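Holtum Light Shell Jacket: Review After One Summer

Posted July 25, 2020

I bought the Holtum shell in June to replace a heavier rain jacket that took up too much room in my bag. It cost me 75 dollars on sale. I have worn it on walks, on one long bus trip and on a few errands in bad weather, and I have washed it twice. These are my notes on how it wears, how it washes and how it stores.

I got the off-white in a medium. I'm between sizes in most brands and the medium fits over a T-shirt or a thin sweater. With a thick fleece underneath it is tight across the shoulders, so go up one size if that's how you plan to use it.

Weight and fabric

On my kitchen scale it came out at 407 grams. There are lighter shells, but most of the ones I tried in that range felt like a trash bag. The Holtum is soft enough to wear indoors for a while without wanting to take it off. It does rustle a little when you swing your arms.

In steady rain it kept me dry for the length of a walk home, which is 8 blocks. In a real downpour, water got in at the neck because I had left the zipper down a couple of inches. I don't hold that against the jacket.

Zippers, pockets and hood

The front zipper runs smoothly and hasn't caught the lining so far. A small dark snap sits at the hem beside the end of it. I wasn't sure I would use the snap, but I close it first now and then start the zipper, and the two sides line up better that way.

The side pockets are set on a diagonal and have dark zipper pulls that are easy to see against the light fabric. My phone fits in either one. The chest pocket is short – fine for a card or a key, too small for anything else I carry. The hood is roomy and stays up in a light wind. In a strong wind I have to hold it.

My one complaint about the hardware is the drawcord toggle at the hem. It's bigger than it needs to be and it knocks against things when the jacket is carried over an arm.
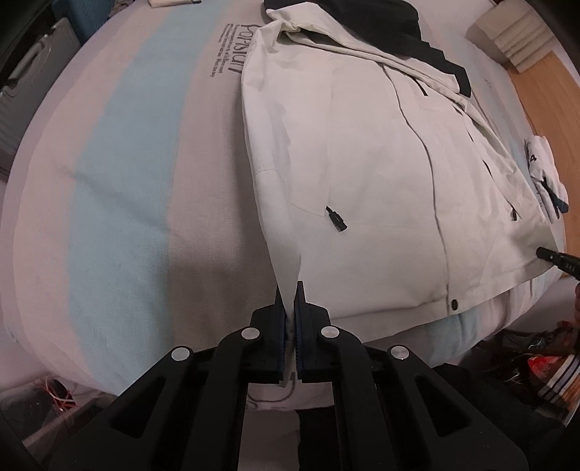 Washing

I wash it cold with the zippers closed and hang it up to dry. Off-white shows everything. Bus seat grime on the cuffs came out on the first wash, and a spot of coffee took two. I had tried a Vitham shell before this one, in dark gray, and it hid dirt much better, though the cuffs on that one stretched out in a few weeks and I sent it back.

It dried overnight on a hanger in the bathroom. The care label says no fabric softener and I've followed that.

Folding and storage

No stuff sack is included, and none of the pockets is big enough to pack the jacket into. For the price I would have liked one or the other. I looked at the Nison packable shell for that reason, but it has no chest pocket at all and the hood is thin.

So I fold it. Lay it face up, close the front, bring both sleeves across, fold the sides in to the middle and then fold up from the hem. Press the air out as you go. The fabric is slippery and it wants to slide off whatever is under it. A cotton shirt underneath helps hold it in place. I do this on the bed because a table is too narrow with the sleeves out.

It doesn't stay crisp once it's folded. Light clothes in a pile tend to puff up at the sides, and with this jacket I have to press the pile down again before it goes on the shelf. After a week or two on the shelf there are soft creases in the front panels, but they drop out after an hour on a hanger. If you have closet space, hang it.

I would buy it again at the sale price. At full price I'd want the stuff sack. The color is a matter of taste, and I may get the next one in something darker.

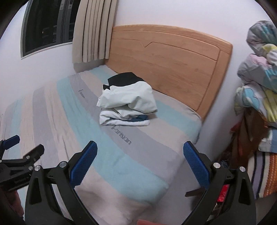 Comments

Consuelo Arellano
I've had the same jacket for nearly 7 months, also in the off-white. Agree on the toggle. I swapped mine for a smaller one from the sewing store and it took five minutes. For storage I roll it instead of folding. Start from the hood end and finish at the hem, and put a wide rubber band on it. It takes up less of the drawer and I don't see as many creases. Has anybody compared it with the Tolentino? The pockets look better in the listing but I can't tell if the hood is the same size.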